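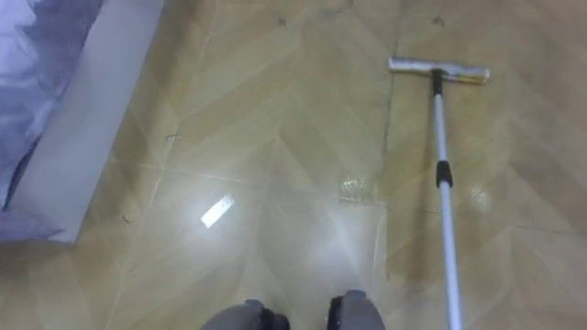

Handout 4, page 1

Stamina and dribble moves: notes for the second session

Right, last time I got carried away with shooting and we never reached stamina, so I'm starting there. Keep these notes next to you while you play, they make a lot more sense with a controller in your hands.

We're using Asport, the basketball game on the lab machines. If you've got a different one at home that's fine, the ideas carry over, but the numbers won't.

1. The stamina bar

Your player starts each quarter with 600 points of stamina. A sprint eats it steadily. A dribble move takes a lump out in one go, and the big ones (spin, behind the back) cost 200 each. So three spins in a row and you're flat! I still do this, by the way, usually in front of people.

When the bar is empty your shot timing gets narrower and your first step slows right down. Stand still or walk the ball up and it comes back.

2. Chaining moves

A chain is any two moves where the second starts before the first has finished. The hesitation into crossover is the one I want you all to learn by February. Push the stick up, let go, then flick it across. Let go properly - most of you are dragging the stick round and getting a plain crossover.

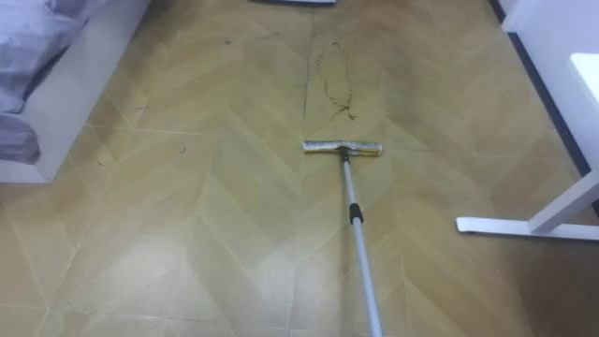 Chains only pay off if the defender bites. Against the computer on the middle setting that's nearly every time, against a person it's once or twice and then they just sit back and wait for you. Mix in a pass.

3. Builds

Two sample builds are on the shared drive. Neris is the quick guard, small and lovely to dribble with, hopeless at rebounds. Mevlow is the big forward, and I'd leave the spin alone with him. Each one had 4000 upgrade points to spend and I've left the spending sheet in with them (Mevlow has a few points left over, I couldn't decide).

For next time

Play four quarters with Neris on the Yeh court, sprint button off. Write down your stamina at the end of each quarter and bring the sheet with you. Then do the same with sprint on, and we'll compare the two before we start on defence.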